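Search notebook Go

December, 14:20 – wallpaper paste, Ikwood batch

Supplier says 70 g per litre holds anything. Doubt it. Mixed to the label, left 20 minutes, still lumpy.

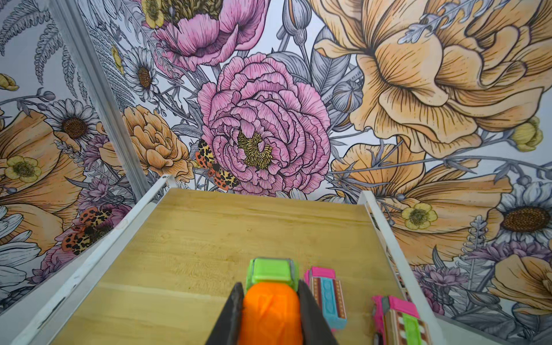 Second mix sieved. Smoother, but slip time is short – I couldn't shift a strip after five minutes. The Hartono paste allowed twice that at 500 ml a strip.

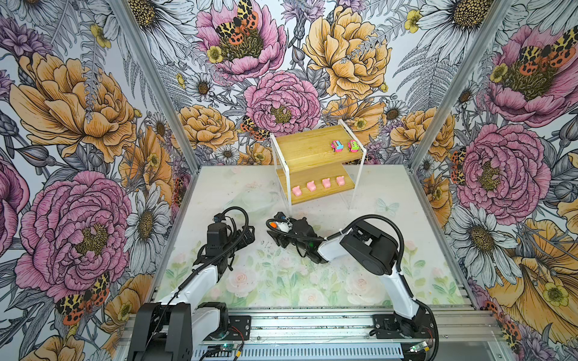 Telmo Garrido thinks the lining paper is drinking the water and the paste is fine. Maybe. He said that about the Clultby job too.

To do
1. Size one offcut, leave one bare, same paste.

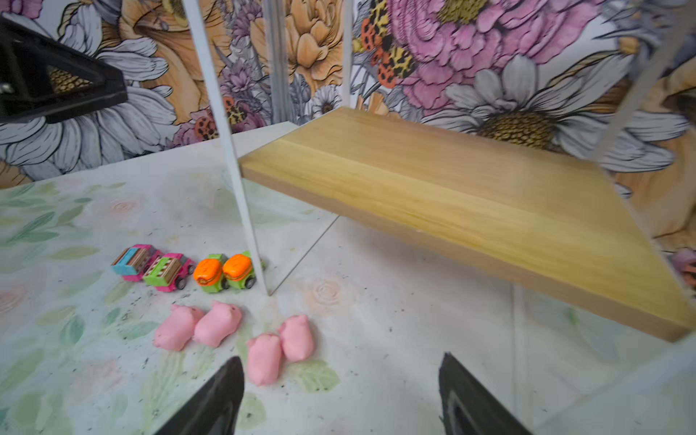
2. Weigh down the seams overnight, 600 g each.
3. Ask Altatside for their figures, not the leaflet.
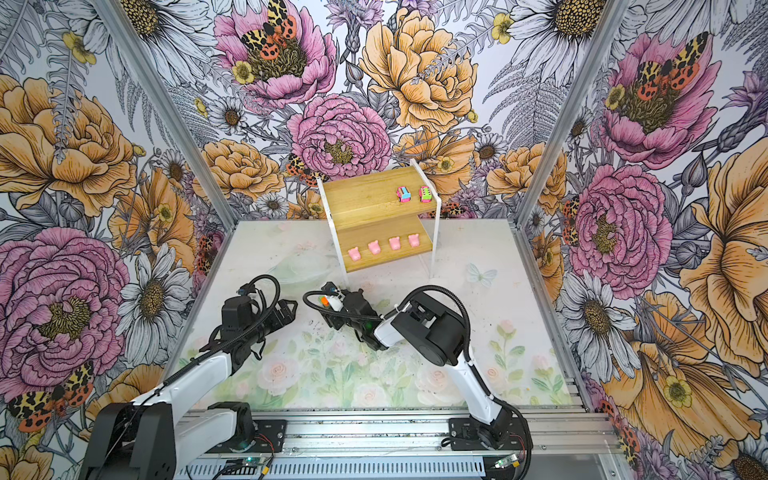
Floral paper, back wall and sides.

Not ordering more until the seams have had a week.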